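Grondbridge Table-Work Safety Kit

We put this kit together for the folks who set up robot arms at ordinary tables and would like one sensible set of habits to follow (we wanted one ourselves for years!). Inside you'll find a spiral-bound guide, 12 laminated checklists and a pad of sign-off sheets for your Friday walkaround. Irena Makowska wrote the guide in plain words, and she takes her time over clearances, marker placement and the right way to rehearse a job in simulation before anyone switches on the real arm. Spare pads are sold separately, and the Granda binder fits all 13 tabs nicely.
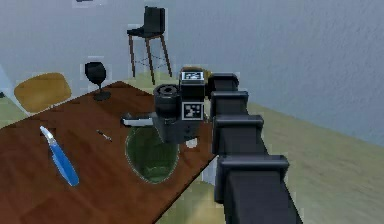

Simulated rehearsal: gripper over the green placemat, marker facing out.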